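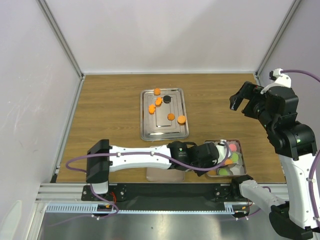
Priletti

Questions I get about foam shapes, trays and sorting by colour

I run the craft table at Komcombe on Sunday mornings, and the same questions land in my inbox every few weeks, so I've put my answers in one place. If yours isn't covered, catch me at the table or use the contact form.

Why do you use trays? Can't I just tip everything out?

You can, and I did for ages! The trouble is that foam weighs nothing, so one sneeze and you've got flowers under the radiator. A tray with a raised edge keeps it all together. I like one big tray for the colour we're working on and a smaller one for everything else, pinks and greens and whites all jumbled in. The big one should look nearly bare next to the small one. Five orange pieces in there is plenty to be getting on with.

Metal or plastic?

Metal, every time. Stainless steel wipes clean, doesn't hold on to glue and doesn't go cloudy after a few months like my old plastic ones did. The only grumble I have is the shine. Under a ceiling light you get a bright patch in the bottom of the tray, and pale shapes are a pain to spot in it. Orange and black show up beautifully though.

Where do you get your trays?

Mine came from Benkirane, the catering shop on the Grerside road. They keep them at the back with the roasting tins. Ask for the ones with rounded edges - the cheaper ones have a sharp lip and I've snagged more than one cardigan on those.

What shapes should I start with?

Discs and flowers. Discs in two or three sizes, so you can have small ones for middles and larger ones for backgrounds, and flowers because everybody wants flowers. I bought a mixed bag of 300 to begin with and there were stars, hearts, letters, the lot. The stars are still in the bag.

Why is there a black disc in with the orange?

Because an orange flower with a black middle looks fantastic! I always let one odd colour in with the main one. It gives people an idea of where to go next without me having to stand there and say it. Try white with the greens as well (a bit like daisies in grass).

Do you sort by shape or by colour?

Colour first. I tried shape first one winter and everyone got bored, me included. Once the colour's out you can see the shapes well enough. If you've got a child who loves sorting by size, let them line up the discs from small to large on the table before anything gets stuck down.

How many colours do you put out at once?

One in the big tray, whatever's left in the small one. I've got 14 colours at home, counting two pinks that I can't tell apart in the evening, and putting them all out is a recipe for brown-looking pictures.

How do you stop the small tray turning into a mess?

I don't, really. Mine is always packed, with pieces wedged in at all angles. I pick out what I need and leave the rest. Every month or so I have a proper sort through and bin the torn ones. The last one took me 52 minutes with the radio on, and I enjoyed it more than I should have.

Does foam mark a wooden table?

Foam doesn't, glue does. Lay a mat or some scrap paper down where the sticking happens and keep the trays off to the side. Metal trays can scratch if you drag them, so lift them.

Are the pieces safe for very little ones?

Not the small discs, no. They're just the size to go in a mouth. For toddlers I put out the largest shapes only and sit with them the whole time.

Can I borrow a set?

Yes! I've got 17 bags made up for lending. Bring yours back the following Sunday, and please don't wash the pieces - I'll wipe them over myself.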